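Chapter 7
Steaming: Bench-top Equipment and Filled or Plain Wheat Buns

7.1 Scope of the chapter

Chapter 6 dealt with heat transfer through liquids. The present chapter deals with transfer by condensing vapour, using plain wheat buns as the working material. Buns were chosen for three reasons of method: the dough is inexpensive, the surface records faults in handling, and a batch can be mixed, proofed and steamed within a double class period. Filled products are treated in section 7.6, and rice and root vegetables in Chapter 8.

Students should have read section 3.4 (yeast activity) before starting. The Omier worksheets at the end of the chapter assume that material.

7.2 The bench set-up

An electric steamer consists of a heated base holding water, a perforated basket above it, and a lid. Stove-top sets use a pot in place of the heated base, but the principle is the same. Water in the base is brought to the boil, vapour passes through the perforations, and condensation on the cooler food releases latent heat. The temperature in the basket remains close to the boiling point of water at the local altitude and can't be raised by increasing the power setting.

The bench is cleared of everything not needed for the exercise. A pale, wipeable surface is preferred, as flour and drips show against it.
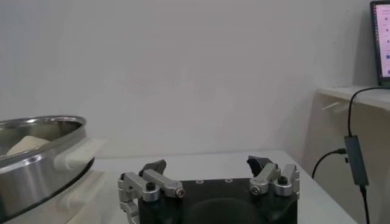 Figure 7.1 Rim of the stainless steel pot at the bench.

The base should stand level and well back from the bench edge. The power cord is routed behind the appliance, away from the side on which the cook works. The water level is checked before the basket is loaded. Topping up through a loaded basket wets the undersides of the buns and is a common source of gummy bases.

7.3 Perforated surfaces

The pattern of holes in the basket determines how evenly vapour reaches the food. Small holes in regular rows give a more uniform flow than a few large openings. Where a bun covers a group of holes completely, flow is diverted to the gaps between pieces, and the gaps must therefore be left open. A spacing equal to at least half the diameter of the raw bun is recommended, as the dough will expand during steaming.
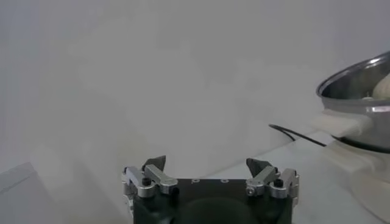 Lining materials reduce sticking but also reduce flow. Perforated parchment is acceptable. Solid parchment should be cut into squares only slightly larger than the base of each bun. A thin film of neutral oil, wiped on with a paper towel, is sufficient for short exercises. Cotton cloth is traditional in many kitchens and performs well if it is dampened and wrung out first; dry cloth adheres to the dough and tears the skin when the bun is lifted.

7.4 Loading

Shaped buns are held on a plate or tray beside the steamer until proofing is complete. The plate is lightly floured or lined. Each piece is lifted from beneath and lowered into the basket without dragging. Pressure on the crown leaves a dent that may remain after cooking.

The order of work is fixed for all exercises in this chapter. The lid is removed and laid flat on the side of the steamer away from the plate. The buns are transferred singly. The lid is then replaced and the timer started.
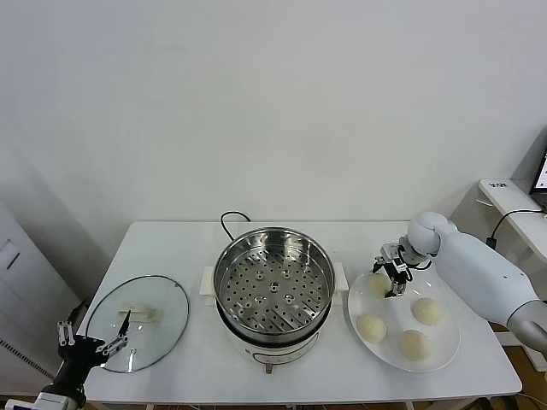
Two starting methods are in use. In the cold-start method the buns are loaded over cold water and undergo a final short proof as the water heats. In the hot-start method they are loaded over boiling water and the crust sets sooner. The Brurkgate method, used in Exercises 7A to 7D, is a cold start. The hot start gives a tighter crumb and carries a higher risk of steam burns to the wrist and forearm.

7.5 Unloading and resting

When the time has elapsed the power is switched off and the lid left in place for 2 minutes. The lid is then raised with its far edge first, so that vapour escapes away from the cook, and condensate is allowed to drain before the lid is moved over the bench. The buns are moved to a clean plate. A plate that has held raw dough is washed before reuse.

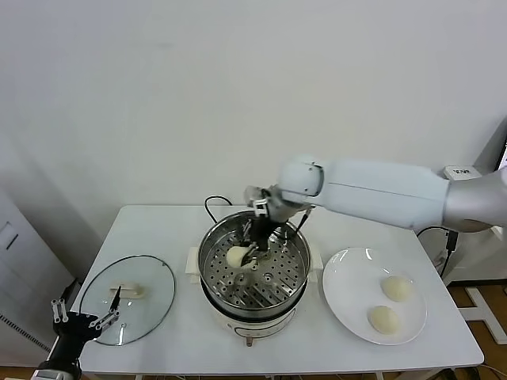

Why does a steamed bun sometimes collapse when the lid is lifted?

Collapse usually follows over-proofing or a sudden drop in temperature. An over-proofed dough has thin cell walls that can't support the crumb once the gas inside them contracts. Resting the buns under the lid with the power off slows the cooling. If collapse persists, the proofing time should be shortened before any other variable is changed.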